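Hodado to reopen in October, with the music turned down

The listening room Hodado will open its doors again in October, seven months after it stopped putting on shows, and it is promising a quieter kind of night. How quiet is still being argued over.

The venue, down a flight of steps behind the old Tarigan print works, made its name with long evenings of improvised music, tape pieces and the sort of feedback that loosens fillings. Its owners say the new programme will run under the title Instead and will be made up of solo sets, none of them longer than 20 minutes, with the main speakers left switched off for the first month. Players will use whatever small amplifier they can carry down the stairs.

Azlan Lumbantobing, who books the room, calls this "a different way of paying attention". It may be. It is also what you would do if the people upstairs had complained, and they have. The flats above the print works were let last winter, and a notice about noise after 10pm was pinned to the street door by spring. Asked whether the notice and the new programme were connected, Lumbantobing said the idea for Instead was older than the flats. He did not say how much older.

The room itself will be smaller. A new wall has been put in to make a store, which brings the licensed number down from 308 to 235. Regulars who remember being able to see only the back of a tall man's coat may wonder how much difference that makes on a busy night. Tickets go up all the same, and the cheap seats on the floor are gone. 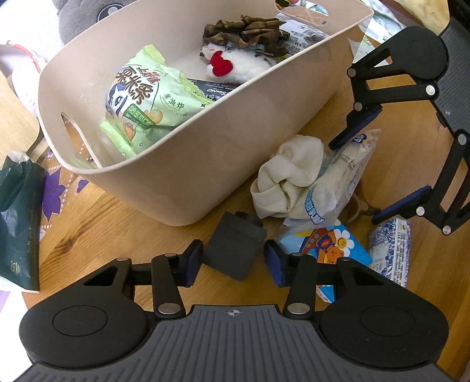

Izzati Pattinasarany will play the opening night, her first show in the city for four years. She is best known for Tomari, a record made almost entirely with a zither, a contact microphone and the hum of a fridge, and she has been working on a piece for small household sounds that she says will suit the new rules. It has no score, and she picks what to use on the day. A plastic basket holding a snack bag, a white plush toy and a crumpled bit of camouflage cloth would do her for an evening, going by how she talks about the piece, and the bag would surely get the solo. I have heard her rub a paper cup for a quarter of an hour and wanted more, so I am not going to scoff. I do wonder what the back row will hear with the speakers off.

Pattinasarany was careful when asked about the venue's plans. "I like a quiet room," she said. "I would like to know it is quiet when I get there." She was referring to the bar fridge and the ice machine, both of which could be heard through most of her last set at Hodado. The ice machine has been moved into the new store. The fridge stays where it was, though Lumbantobing says it will be turned off during performances -- a promise he also made the year before last.

Then there is the money. An appeal launched in the summer to pay for soundproofing the ceiling has so far brought in 3829 pounds, well short of what the builders have quoted. Lumbantobing would not give the full figure. He said work would begin "when it can", and that the loud nights would come back once it was done. No loud nights are listed, and the printed programme stops at the end of the first month.

None of this makes the opening a bad bill. Pattinasarany is worth the stairs, and there is a good deal to be said for hearing someone play without a wall of speakers between you. But a room that was loved for its noise is asking its audience to pay more for less of it, and it would be easier to take if somebody there just said why.

Doors are at 7.30pm and the first set starts at 8pm. Latecomers will be let in between sets only.

Comments (4)

stairwell_dave
Saw her there last time and I honestly thought the ice machine was part of it. Best bit of the night.

Marguerite P
I live in one of the flats. We asked for it to stop at 11, not for it to stop. Please put that in.

lowend
no floor seats?? that was the only place you could stretch your legs out

K. Ferris
Does anyone know if there is a lift yet? I emailed twice before it shut and never got an answer.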